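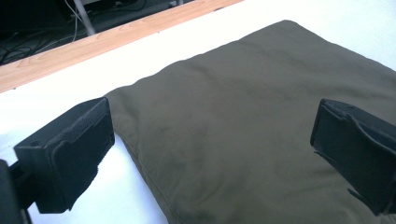 Project report: a small home file server on the Trorneo board
Brernden Technical College, 11 March 2023

1. Purpose
We wanted to learn if a cheap network board can share files for a family of two persons. We used the Trorneo board, a Stuvard USB hard disk and a Linux system with Samba.
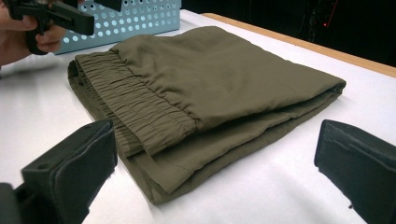 2. Work and results
The installation took two evenings. At first the disk disconnected after 30 minutes, and we changed the power adapter. After this change the server ran for seven days without a restart.
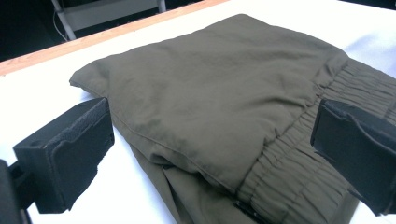
We copied the same folder of 67 files by cable and by WiFi. The cable was faster every time. With WiFi the speed changed much between the tests, and we could not find the cause. The Samba settings are in the appendix.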